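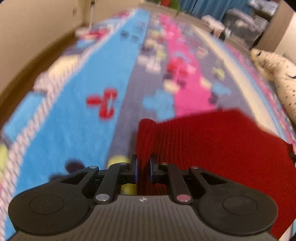

Hand-held gripper collection is a way of gathering examples for a robot learning system without a robot present. A person holds a gripper fitted with a camera and does the task by hand -- picking up cloth, for instance -- while the motion is recorded. Each attempt is stored as one episode.

The Orik household set, begun in May, holds 1,151 episodes from 15 homes. Of these, 149 were set aside for testing.

Soft items are harder to record than rigid ones, as a fold seldom takes the same shape twice.

This site uses cookies. Accept | Settings

Comments (2)

Isla Strachan: Are the test homes separate from the training homes?

Roman Czarnecka: Yes, all 149 come from homes not used in training.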